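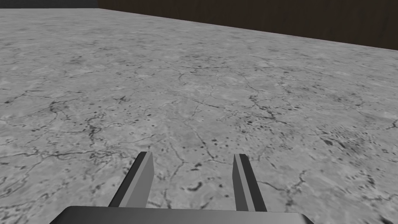
How many demonstrations should be collected before the first training run?

Plan on 77 demonstrations of a single task, gathered by at least two operators, before any training is attempted. A smaller set is useful for checking that files are written correctly, but it should not be used to judge the learning system.

Search this site
Enter keywords
Go

Collecting Demonstrations in Simulation: Procedure for New Operators

This procedure applies to all operators who record demonstrations for the Omulik project in the Marwat simulator. It covers the preparation of a session, the recording of individual demonstrations, and the review that takes place before a set is released for training. Operators who work with the physical arms should follow the separate laboratory procedure and obtain bench approval first.

Before the session

Operators must have an active Skoltura account with recording rights. Requests are sent to Ülle Rebane and are normally handled by the next working day. An account with viewing rights only will open the simulator but will discard all recordings when the window is closed.

1. Sign in to Skoltura and open the task sheet assigned to you. Read the start condition, the goal condition, and the time limit.

2. Start Marwat and load the scene named on the task sheet. Do not load a scene from a personal folder, even if it carries the same name.

3. Select the gripper view. This is the view the learning system will receive during training, and operators are expected to work from it. The overhead view may be used for practice but must be closed before recording begins.

4. Open and close the gripper fully one time. Both fingers should respond together. If one finger lags, restart the simulator before continuing.

5. Enter your operator code and the task number in the session form. Leave the notes field blank until the session is finished.

Recording a demonstration

Every demonstration begins with the fingers open and the arm at rest. Press Record and wait for 2 seconds before moving. The still period gives the system a clear starting state, and recordings without it are rejected automatically.

Move at a steady pace. Operators who are new to the hand controller tend to make quick movements followed by long pauses, and the system will learn the pauses along with the movements. If you need time to decide what to do next, stop the recording, discard it, and begin again.

Approach the object from the direction given on the task sheet. Where no direction is given, vary the approach from one demonstration to the next. Close the fingers only when the object is between them. Small corrections during the approach are acceptable and should be kept, as they show the system how to recover from a poor position.

When the goal condition has been met, hold the arm still and press Stop. Marwat will ask for a result. Choose one of the following:

Success: the goal condition was met within the time limit.
Failure: the goal condition was not met, but the attempt was made in good faith.
Discard: the recording contains an operator error, an interruption, or a simulator fault.

Failures must be saved. They are stored separately and are used to train the part of the system that predicts whether an attempt is going well. An operator who discards every failure leaves that part with nothing to learn from.

Varying the examples

The simulator changes the starting position of the object at each reset. It does not change the surface, the walls, or the lighting unless it is told to do so. After every 26 demonstrations, open the Scene menu and choose Next Surface. Surfaces range from plain colors to heavily patterned stone. Patterned surfaces make small objects harder to find in the gripper view, and operators should expect a slower pace with them.

Do not choose surfaces by hand. The order is set in the task sheet so that each one receives a similar share of the recordings.

Reviewing the set

Review takes place in Cikar, the playback tool. Open the set, sort it by length, and watch the shortest and longest recordings first, where most faults are found. Check that the still period is present, that the result label agrees with what took place, and that the view does not change partway through.

A set may be submitted when every label has been checked by a second person. Submitted sets are locked. Corrections after that point require a written request to Edgars Laur, stating the recording number and the reason for the change.

The full collection for each task is closed at 1,000 accepted demonstrations. Recordings made after that point are kept in storage but are not added to the training set.

Common problems

The controller moves the arm in the wrong direction: the view has been rotated. Choose Reset View and repeat the practice movement.

The set does not appear in Cikar: transfers from Skoltura run overnight. No transfer is made on Sunday.

The session form cannot be saved: the task number is missing or contains a space.

Related pages
Setting up the hand controller
Result labels: definitions and borderline cases
Requesting a new surface in Marwat
Operator training dates for October
Laboratory procedure for physical arms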